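Can a Machine Pick Up After Us Already?

My wife asked me this in August, when she was on her knees taking small toys from under the sofa, and I gave her a long answer that she did not want. So I write it in my blog.

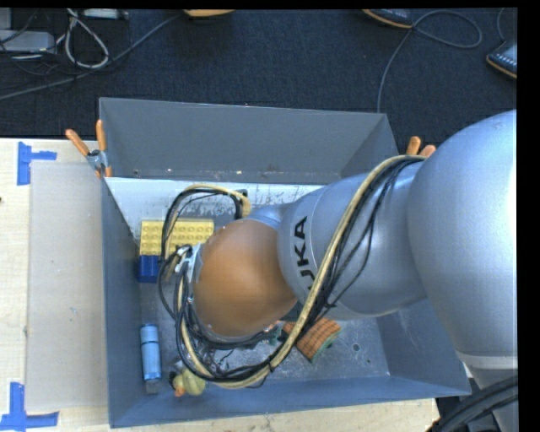

I work with machines for 16 years now, first in maintenance and later in a small company that installs robot arms in other people's shops. When somebody hears this at a dinner, they ask always the same: when will it wash the dishes, when will it fold the shirts. They never ask about welding. Welding is solved in their heads, and they are almost right. What they want is the tidying, the boring half hour at the end of the day.

My answer is that tidying is one of the hardest jobs you can give to a machine, and the part that looks most stupid to us is the most difficult. I mean to take one thing out of a box where there are other things, and put it in another place.

Think what is in a box like this in a normal house. A plastic brick, a flat plate from the same building set, a battery, a little figure with a funny shape, something soft that you don't remember buying. You don't look at each one and decide how to hold it. Your fingers decide. The battery rolls and you follow it. The brick lies against the wall of the box and you push it a little with one finger, and then you have it. I tried once to write down everything my hand does to pick one battery from a corner, and I stopped on the second page.

The arm itself is not the problem. An industrial arm comes back to the same point again and again, better than any person. If you give it the same part in the same position, it will work all night and will not complain. The trouble begins when the part is in a different position each time, and the trouble gets bigger when each part is different also. In our trade this is called bin picking, and people have worked on it for longer than I am in the trade.

At Vergara, a customer of ours that packs spare parts for water pumps, we made a test last year with a picking cell from Drekham. The bins had mixed pieces, small and medium. We let it try 1000 picks, with the pieces mixed again by hand from time to time. It got 620 at the first attempt. My boss was happy with this number, and I was also happy, because five years ago we would not have dared to show it. The lady who did this job by hand, she looked at the paper and asked who was going to do the rest.

It is a fair question. When the machine fails at a pick, it tries again, and this is fine if nobody waits. But sometimes it pushes the piece into a corner, and then each new attempt makes the situation worse. Corners are terrible. A gripper has thickness, it has a bracket and cables behind it, and it must come down between the piece and the wall without touching the wall. Our fingers are thin, soft and bend where they want. I never respected my fingers so much as after that test.

My colleague Benjamín Ocampo has more hope than me. He says that the new systems learn from many attempts and not from rules, and that this changes everything. He showed me the results from Orkden, where they collected over 4000 attempts with ordinary objects, toys and kitchen things, and he said the arm was now doing small tricks that no one programmed, for example to drag a flat piece to a free place before closing on it. I watched it for one afternoon and yes, I saw it do this, two times. I also saw it close very carefully on the air next to a bottle cap -- and then carry the air to the other box with great confidence.

So what do I tell people at dinner?

For the shop floor, I say yes, for some jobs, if you choose them well. Pieces that are not too flat, a box with sloped sides, good light, and a person near who can help a few times in each shift. If you ask for this much and no more, you can have it today and it pays.

For the house, I say not yet. I don't mean only the price. A house has stairs, a dog, a glass on the edge of the table. In the shop we fix the arm to a base and bring the work to it. At home the work is everywhere and the machine must go to find it, and then it has still to do the picking, the part that we cannot do well even with the work brought in front.

We do have one machine at home, a floor cleaner by Cero. It is good with dust. With toys it is an enemy, it pushes the bricks under the furniture, and this is how my wife came to be on her knees asking me questions. She listened to my answer until the part about the corners. Then she gave me the flashlight and told me there was one more battery at the back, next to the wall.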